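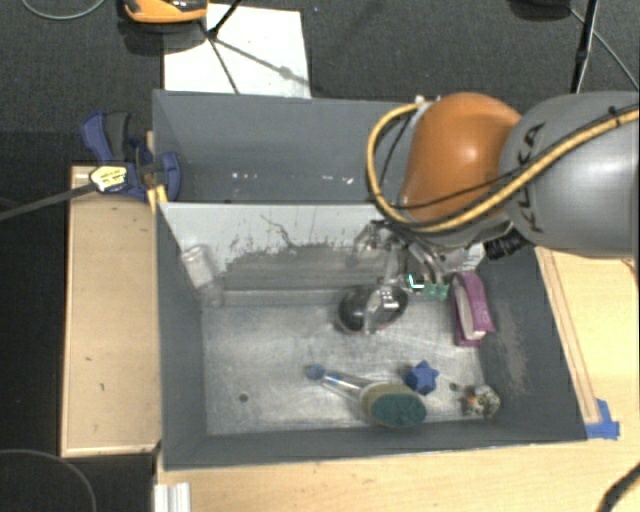

Picking at Bristau: a gallery from the sorting room

Bristau has been sending household bits and bobs out by post since 1962, and for most of that time every single item was picked out of a bin by somebody's hand. I started here on the packing benches myself, so when the arm was first talked about I had my doubts, and I wasn't shy about sharing them over tea. I've been asked to put together a page for the families and former staff who keep asking what it's like now, and I'm very glad to do it — you do all ask such good questions!

The mixed bins were always the job people swapped shifts to get out of. Brushes, bottles, small toys, all in together, and a lot of leaning over and reaching down. On a busy Saturday we might see nearly 3000 pieces go through, and by the end of it your lower back knew every one of them. The arm now takes a share of that work, one item at a time, and it doesn't mind in the least whether it gets a scrubbing brush or a little blue star.

What it has changed for us is mostly where we stand and what we look at. Joaquim Guerreiro, who picked by hand for longer than he'd like me to print, now looks after the bins and decides what goes in them. He says his knees are grateful but his head is more tired, and I think that's a fair summing-up. He also misses the chatter, as the old benches faced each other and the new ones don't. We've moved the tea break so that the Qureshi line and the Jullow line stop together, which has helped a good deal.

Anything awkward still comes back to a person. There's a shelf for it by the door, and whoever is on the early turn in February will tell you it fills up quicker in the cold months, when the Atora orders come in.

If you worked here and would like to come and see it going, ring the front desk any weekday before four and ask for the sorting room.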